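February 7, 2024

Workshop notebook, dye bench. Second entry on the madder problem, first one is back in August somewhere and I'm not going to go find it.

Okay so the Tronov wool finally came out of the pot last night and I let it hang until this morning before I let myself have an opinion. In the pot everything looks like tomato soup and I always get my hopes up. Dry, by the window, with coffee in me: it's brick. A nice brick! A very respectable brick. I wanted the red from the old swatch, the one pinned over the sink, and this is two steps browner than that and a bit flat.

What I did, before I forget it. 200 grams of wool, scoured twice. I scoured it twice because the first bath came out gray and smelled like a barn, and the second came out pale straw, which I called good enough. Maybe it wasn't. The Tronov fleece is always greasier than they let on, and grease is the thing that gets me every single time I'm in a hurry. Alum mordant overnight with a little cream of tartar, then a rinse, then straight into the madder while it was still damp. Ground root from the Cevatia bag, the one with the folded corner, same weight as the wool. Heated slowly and held at 60 on the Celsius side of the thermometer for most of the afternoon.

I say held at 60. I was also winding bobbins, and there was one stretch where I came back and the dial had crept up past where I wanted it. I turned it right down and added a cup of cold water and felt bad. Anybody who has used madder will already be nodding. You let it get too hot and the browns come out of the root and they do not go back in. So that's suspect number one, and it's a boring one, because it's me and not some fascinating thing about the water.

Suspect number two IS the water, though. The swatch over the sink was dyed back when we were still on the well, and the well was hard enough to leave a crust in the kettle. Madder likes that. Calcium pulls it toward the clear reds. Since the switch to town water I've been getting these polite, brownish, slightly apologetic colors and blaming the root, the fleece, the moon, whatever was nearest. I have a tub of plain chalk on the shelf that I bought for exactly this and have never opened. So next time I open it.

Suspect number three is the root itself. The Cevatia bag is old. I don't know how old, I didn't write it on the bag (write it on the bag!!). It smelled fine, that sweet dusty smell, a little like a cupboard where somebody used to keep licorice. Old root is supposed to be good if it's been kept dry, and this has been in the tin cabinet, but the tin cabinet is on the same wall as the sink, so who knows.

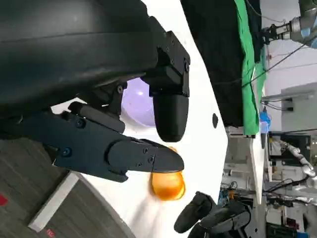

Anyway, the plan is to stop changing everything at once. I always do this. I get a disappointing skein and then the next time I use new root and new water and a different pot and I get a better red and have learned nothing at all. So three small skeins, all from the same Tronov fleece, all scoured together in one bath so the scour can't be the difference:

Skein A, same as yesterday but I sit next to the pot and I do not wind bobbins.

Skein B, same as A plus a spoonful of chalk stirred into a slurry first. Don't just dump it in dry. It clumps and sits on the bottom and then you get a speckled skein, and I have a speckled hat from the one time I helped somebody do that at the guild day. It's a good hat, but still.

Skein C, same as A but with the Alhassan root in place of the Cevatia. The Alhassan is chopped, so it'll need the coffee grinder (the dye coffee grinder, with the red tape on the lid, NOT the one in the kitchen) and it should soak overnight so it has a fair chance. I've been saving that root for something good and I think I've been saving it so long that it's turning into another old bag of root. Use it.

If B is redder than A, it's the water. If C is redder than A, it's the bag. If A comes out a lovely clear red by itself then it was me all along and I'll be happy and annoyed in equal parts.

Some stuff about the scour while I'm thinking of it. The water has to be hotter than I want it to be. I keep going with hand-hot because I'm scared of felting, and hand-hot doesn't melt the grease, it only moves it around. Felting is from the shock and the agitation. So: properly hot, wool pushed under gently with the flat of the spoon, leave it alone, lift it out before the water cools down, because when it cools all that grease just settles back onto the fiber and gets tacky. Then the next bath has to be the same temperature as the wool. I know all this. I could recite it. Yesterday I still answered the door in the middle of bath one and it sat.

There was a test I used to do, where you squeeze a lock in a bit of brown paper and see if it leaves a mark. Start doing that again. It takes no time.

Also the alum. I've been weighing it on the kitchen scale, which jumps around at the low end, and I think I've been under. The little scale needs a battery. If you're reading this and you're going to the hardware store, the little scale needs a battery.

Used the leftover bath this morning because I can't pour out a bath with color still in it, it's like throwing away soup. Put in a hank of the thin cotton, no real mordant to speak of, just what was sitting in the alum bucket, and left it cold. It's gone a soft peachy pink, very pale, much prettier than the main event if I'm fair about it. I don't expect it to last. Cotton with hardly any mordant is going to fade the first summer it sees. I cut a piece of it and stuck half of it under the card in the window so we can watch it happen. The other half is in the drawer.

While I was at it I checked the other strips on the window card. The weld yellow is holding up nicely, barely a line where the card covers it. The onion skin is hanging on. The turmeric is gone, completely gone, it's the color of a paper napkin now, which everyone tells you will happen and then you do it anyway because it's such a ridiculous yellow on day one. The logwood has gone brown at the exposed end and I'm a little sad about that one, I had plans for it. Might try it again with a touch of iron and see if it stays put. Iron in the tiniest amount, dissolved first, in the ugly pot only. The ugly pot has the chipped handle. Please do not use the ugly pot for madder, because whatever iron is in that enamel will take a red straight to plum and there's no arguing with it.

Oh, which makes me wonder whether anybody has stirred the good pot with the iron spoon. That would also give me brick. Ugh. Suspect number four. I'm going to scrub the good pot with citric acid before the three skeins and put the iron spoon in the ugly pot, where it lives.

Shelf notes. The Plirnov order hasn't come, so we're low on cream of tartar and there's no weld to speak of except the dried bunch hanging over the door, which is dusty but usable. The order slip says 807 on it and I put it under the magnet. If a box shows up with a different number on it, it's probably the yarn for the overshot sampler and it can go straight to the loom side, I don't need it over here. I ordered the undyed singles again even though I complained about them last time. They're underspun and they drift apart if you look at them hard, but they take color so well that I forgive them every time. Skein them loosely and tie them in extra places, figure eights, not tight. Tight ties leave white rings. I had white rings on the last walnut batch and had to pretend it was a look.

What to do with the brick skein: I'm not overdyeing it. I was going to, I had my hand on the cochineal jar, and then I laid it next to the walnut brown and the faded logwood and it looked great with both of them. It'll be weft for the bench cushion. It's warm and it'll hide dirt and the swatch over the sink can go on being smug.

Rinsing notes, quick: the brick bled for ages. It ran pink through more changes of water than I had patience for, and I think a lot of that was loose root powder stuck in the fleece and not dye as such. Next time the ground root goes in a bag, an old stocking or the muslin, with room to move. I hate picking bits out of yarn. I found a piece of root in my sock at bedtime.

To do before the next pot: soak the Alhassan root, battery, scrub the good pot, find the muslin, chalk down off the top shelf where I can see it. And somebody please put the thermometer back on its hook after using it, I spent ages looking and it was in the jam pan.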